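Bronwyn Hinds
Thread. Wrist camera comparison, two units, same arm, same gripper, same bin. Numbers first, complaints after.

Bronwyn Hinds
Camera A is the Gevport. Camera B is the Mugo. Both on the same printed bracket, both looking down past the fingers. Arm controller is the Wernalell we already had. Gripper is the two-finger Farkach.

Bronwyn Hinds
Task: reach into a yellow plastic container, pick one small part, lift out, drop it in a tray. 430 attempts per camera. Part position changed by hand between attempts. I ran them in blocks so the room light would be the same for both.

Bronwyn Hinds
The total should be 860. The log says 872. The extra 12 are restarts after a controller fault on Thursday and I have taken them out.

Bronwyn Hinds
Missed detections on auto exposure: Mugo 9, Gevport a lot more. I'm not posting the Gevport figure until I rerun it, for the reason in the next post.

Bronwyn Hinds
Gevport meters on the whole image by default. Close in, a glossy container takes up almost all of it, so the exposure follows the plastic and the dark fingers lose their edges. You can set a metering window. The setting is four menus down and resets on power cycle.

Bronwyn Hinds
Mugo has the window on the front page and remembers it. Its cable connector is worse. It sticks straight out the side and limits wrist roll. I had to replan two approach poses.

Bronwyn Hinds
View from the wrist, close in: 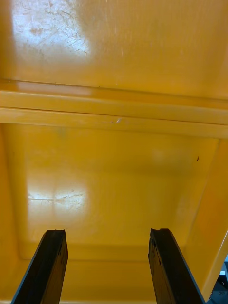
Fingers open over the container floor. Glare on the upper panel and again above the left fingertip.

Bronwyn Hinds
The glare patches are the main problem for either camera. Scratches show up inside them as fine lines, and my edge detector likes fine lines. A small dark speck on the right side is also a good candidate for a false part. I mask by color first now, then look for edges.

Bronwyn Hinds
Finger pads: tips are chipped and rough at the ends. My rule was to swap at 300 cycles. I'm going to log the tip outline at every swap and see if the number should be lower.

Bronwyn Hinds
Someone asked about a polarizing filter. Have one on order for the Gevport thread size. The Mugo has no thread, so that one would have to be taped on.

Bronwyn Hinds
Next: rerun the Gevport block with the metering window locked, same poses, fresh pads. Scripts go up after I clean out the hard-coded paths.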